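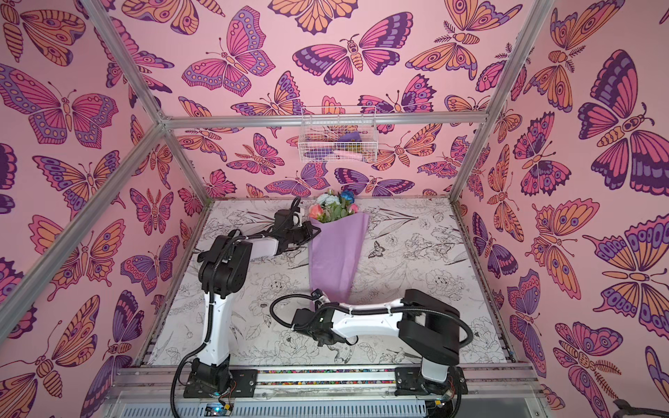 1/ Wrapping a bouquet in one sheet

I've been doing these for the September table at Titis. One sheet of lavender paper, rolled into a cone, open at the top where the blooms come out.

2/ Flowers are artificial. Coral roses, a pale blue carnation, one royal blue rose set higher than the rest. I buy stems from Karppinen, 33 to a box – the small pink rosebuds go fastest.

3/ Put the tallest bloom in first and build down from it. Leaves go in last, wherever you still see gaps. 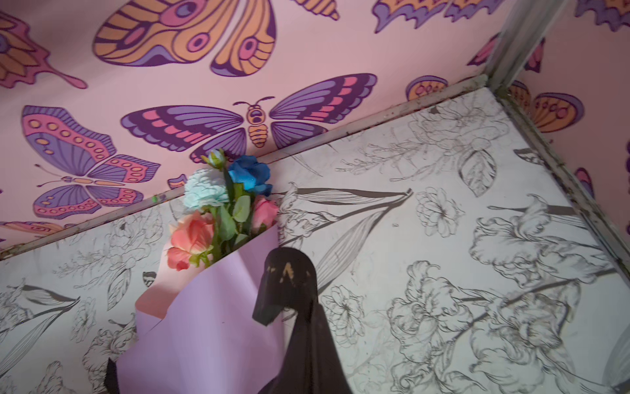 4/ What do you do when the cone keeps opening? Use a smaller sheet and overlap the edges by 3 inches before you tape.

5/ Tape on the inside only. Reijo Eskola showed me that and I still tie a ribbon round the middle.

6/ Lay it flat when you're done. Standing them in a bucket bends the bottom of the paper.
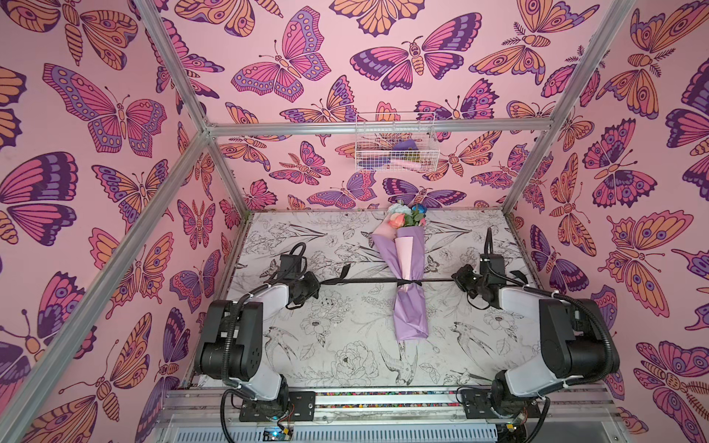 7/ Same goes for moving them. I carry mine flat in a long box, blooms all at one end – six fit if you don't stack. Next batch is 50, in the same lavender.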